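Ellthorpe, December 13, 2025 — Namix has given its workroom in Ellthorpe a white tabletop and a plain pale-grey wall, and would like the world to know.

"We looked at 52 paint cards and chose grey," said Mafalda Valente, who runs the room. "I stand by it."

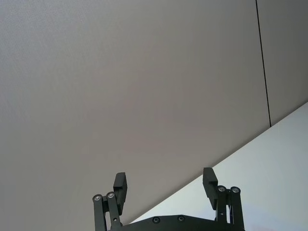
The refit began in May and cost 300 pounds more than planned, most of it spent on changing our minds. The old tables have gone to Cardoso, our neighbours, who were very polite about them.

Remo Fuchs of Belisari, the fitters, called it "the calmest job we've had all year", though he did ask twice whether we wanted a colour.

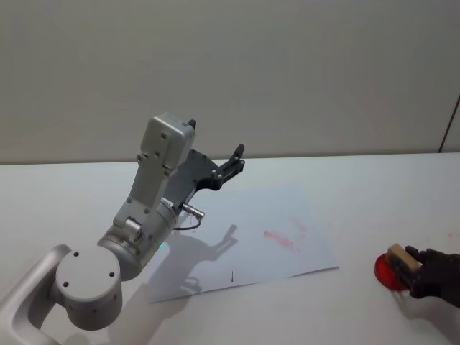
When can people come and see it?
Visits start in the new year, for groups of up to 17. Bookings go through the Namix front desk, which closes for lunch.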